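Kandino, season two, episode six: everybody please sit down

I would like it noted that I gave this show every chance. I stuck with it through the amnesia. I stuck with it through the second amnesia, which belonged to a different character and was cured by a boat horn. Last night Kandino asked me to believe that a woman could run a casino, a ferry company and a blackmail ring out of the same office without once buying a filing cabinet, and I said fine, carry on, I've already made the popcorn.

Then they brought back Rastden.

If you skipped season one, Rastden is the brother who drowned. We saw him drown. There was a funeral with a string quartet and a very long speech, and his mother threw her own ring into the grave, which seemed excessive even then. He walks into the Flernon Hotel at minute 13 wearing a nicer coat than he died in, orders soup, and the waiter says, "Welcome back, sir." The waiter! The waiter was at the funeral! I went back and checked, and he is in the third row, weeping.

My friend Suha Aoun watches this with me over the phone, both of us pressing play on the count of three and never once managing it at the same time. She runs four seconds ahead. So my experience of every twist is Suha yelling "NO" into my ear and then me finding out what she's yelling about. With the soup I got a "no" so loud that I assumed someone had been shot.

Her theory is that Rastden is a twin. Suha's theory is always a twin. She called twin on the lawyer, on the lawyer's wife and, for one strange week in September, on the ferry. My own theory is that the actor's other show got canceled and he has a mortgage.
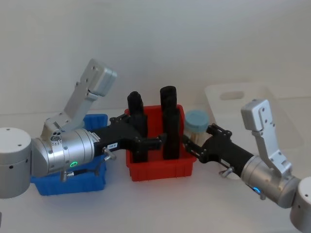
What bothers me is that nobody in town asks him anything. If my dead brother sat down across from me I would have follow-up questions. Detective Saab, who is meant to be the clever one, looks at him for a full commercial break and then says, "You've changed your hair." He has changed his hair, to be fair to her. It's worse.

Meanwhile the B plot is about a stolen necklace worth 500 dollars. I had to rewind for that. Five hundred! These people own a casino. In episode two a man lit a cigar with a deed to a vineyard, and now we have three scenes of whispering in a laundry room over something you could replace at the mall and still have money for parking. I can only think somebody left off a few zeros in the script and by the time it reached the set they were all too tired to bring it up.

Issa Bataineh left a comment on my last recap saying I'm too hard on the writers and that the show is "obviously about grief." Issa, I've thought about this. I took a walk and thought about it. I'm willing to accept that the first season was about grief – the scene with the mother folding the raincoat still gets me, and I don't want to talk about it – but I can't go along with you on the soup.

Things I liked, so you can't say I'm all vinegar: the green dress. The argument on the stairs, where for once two people who hate each other were allowed to say why. The dog, who had more screen time than the mayor and used it better. And the last shot, with Rastden alone in the hotel hallway trying the handle of a room he shouldn't have a key to, was properly creepy. I turned a lamp on.

Then he got the door open and there was a second funeral going on inside, and Suha yelled "TWIN," and the credits rolled before I could see who was in the coffin.

I'm told next week is a wedding. I give it four minutes before someone falls in the harbor.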